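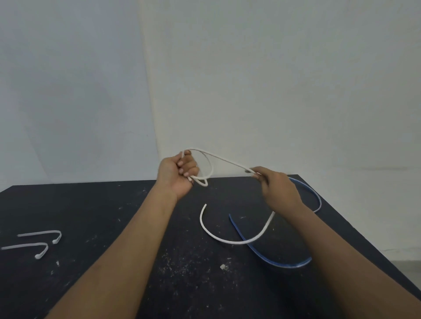

Start with a loose loop and let the cord find its own curve.

I own 8 phone chargers. I know this because last month I tipped the Drawer out on to the kitchen table and, once I'd found the table again, sorted the whole lot into heaps. Chargers, camera leads, a thing with a round pin that fits nothing in the house, and a flex from a lamp we gave away when we left Goment. It took an entire Sunday-ish sort of afternoon and two pots of tea, and I loved every minute.

I caught the bug at a cord-tidying evening at the Vida, the little arts centre in Illow where I normally go for the films. I'd expected to be bored silly. Instead I came home and coiled the hoover!

The trouble with most of us is that we wind too tightly. I was a round-the-elbow person for 30 years, and before that I wrapped everything around its own plug, as my mother did. Both put a twist in the cord with every turn, and then it springs out at you the next time you want it. Stiffer ones are the worst – they hold whatever bend you've given them and sulk.

What we learned instead is over-under, the way stage crews do it. You make one ordinary loop into your left hand, then for the next you roll the cord between finger and thumb so that the loop turns in under itself. Over, under, over, under. My first go looked like knitting. By the fourth I'd got a coil that lay flat and, when I threw it across the room (we were encouraged to throw it), ran out without a single knot.

Then you need something to hold it. I bought a roll of Fodent ties, £8 and far more than I'll ever use, but a strip of ribbon or an old hair bobble does just as well. Leave it slack enough to slide a finger under. Labels are a matter of taste. Mine are masking tape and say things like "printer, old" and "ask the children".

The Drawer now shuts, and the round-pin thing is still in it.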